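Schutzhalt bei Episode 267

Seit September nehmen wir bei Drosamon Greifdaten mit der Spielzeugküche auf. Die Aufgabe klingt einfach: Der Arm soll die Ketchupflasche aus dem Sieb holen und wieder ablegen, und das oft genug, dass man mit den Aufnahmen etwas anfangen kann. Ich schreibe die Sache mit dem Schutzhalt auf, weil ich zwei Abende lang an der falschen Stelle gesucht habe und weil ich in keinem Forum etwas dazu gefunden habe.

Zum Ablauf: Einer steuert, einer sitzt daneben und hat den Not-Halt in Reichweite. Nach jeder Episode werden die Sachen von Hand neu verteilt, das macht meistens Kamran. Bis Episode 266 gab es nichts, was man hätte melden müssen. Ein paar verpatzte Griffe, einmal ist die Steuerung beim Start hängen geblieben, das war alles.

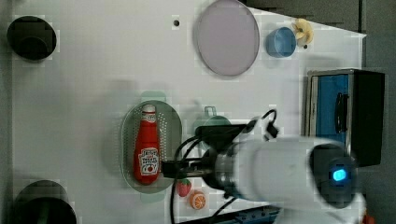
Der Greifer neben der Flasche im Sieb.

Bei Episode 267 blieb der Arm beim Anfahren stehen, mitten in der Bewegung, ein Stück vor der Flasche. Die Steuerung meldete Schutzhalt wegen zu hoher Kraft am Handgelenk. Berührt hatte der Greifer nach allem, was Miroslava und ich gesehen haben, nichts. Wir haben quittiert, den Arm in die Grundstellung gefahren und neu gestartet. Neun Episoden später dasselbe, wieder beim Anfahren, wieder ohne Kontakt.

Mein erster Verdacht war die Nutzlast. Wenn in der Steuerung ein falsches Gewicht für den Greifer steht, rechnet sie mit falschen Momenten und hält irgendwann eine ganz normale Bewegung für einen Zusammenstoß. Also Greifer ab, gewogen, wieder dran, Schwerpunkt neu eingetragen. Der alte Wert war etwas zu niedrig, aber nicht so, dass es die Sache erklärt hätte. Am nächsten Abend kam der Halt wieder.

Dann habe ich die Geschwindigkeit heruntergesetzt. Damit wurde es seltener, und ich war schon bereit, es dabei zu belassen. Rocío hat zu Recht widersprochen. Ein Arm, der aus unbekanntem Grund anhält, kann aus demselben unbekannten Grund auch einmal etwas anderes machen, und am Tisch greift zwischen den Episoden jemand mit der Hand hinein. Wir haben die Aufnahmen also ausgesetzt und die Protokolle ausgelesen.
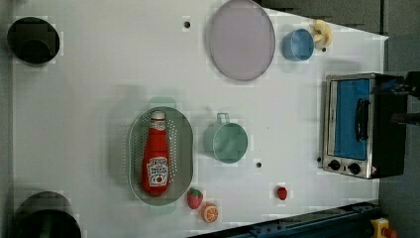
In den Protokollen stand bei jedem Halt dieselbe Achse, die letzte vor dem Greifer. Das Moment stieg nicht sprunghaft an, wie man es bei einem Anstoß erwartet. Es wuchs über eine knappe halbe Sekunde und fiel nach dem Zurückfahren sofort wieder ab. Außerdem trat der Fehler nur auf, wenn das Handgelenk in eine bestimmte Richtung gedreht war. Das passte weder zur Nutzlast noch zu einem Lagerschaden.

Es war das Kabel. Die Leitung zum Greifer läuft in einer Schlaufe am Arm entlang, und ich hatte sie beim letzten Umbau mit einem Kabelbinder zu weit hinten festgemacht. Solange das Handgelenk halbwegs gerade stand, reichte die Länge. Drehte man es weit ein, spannte sich die Leitung und zog gegen die Achse, bis die Überwachung ansprach. Die Steuerung hat also richtig reagiert. Der Fehler saß bei mir.

Die Handgelenkkamera hat in der Zeit durchgehend mitgeschrieben, geholfen hat sie aber kaum, weil sie auf den Tisch schaut und das Kabel nicht erfasst. Ich habe mir trotzdem alle Halte einzeln angesehen, um eine Berührung auszuschließen.

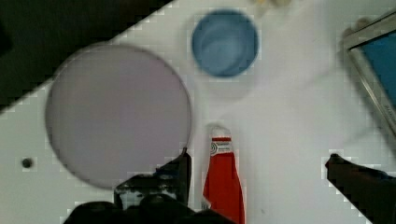

Blick der Handgelenkkamera, unten die beiden Greiferfinger.

Geändert haben wir Folgendes. Der Kabelbinder ist weg, stattdessen sitzt dort eine Klettschlaufe, in der die Leitung gleiten kann. Vor der ersten Episode des Tages fährt der Arm langsam das Handgelenk in beide Richtungen bis kurz vor den Anschlag, und einer schaut dabei nur auf das Kabel. Nach 2 Schutzhalten am selben Tag wird nicht mehr quittiert und weitergemacht, dann ist Schluss, bis der Grund bekannt ist. Diese Regel hätte uns die zwei Abende vermutlich erspart.

Die Leitung selbst habe ich getauscht. Am Stecker war der Mantel leicht eingedrückt, ob das vom Ziehen kam, weiß ich nicht. Die Episoden ab 267 sind in der Ablage markiert und kommen vorerst nicht ins Training. Baltasar möchte sie behalten und später prüfen, ob die Bewegungen vor den Halten schon auffällig sind. Die niedrigere Geschwindigkeit habe ich wieder auf den alten Wert gestellt, seitdem läuft es ohne Halt. Ein Ersatzkabel mit etwas mehr Länge ist bestellt.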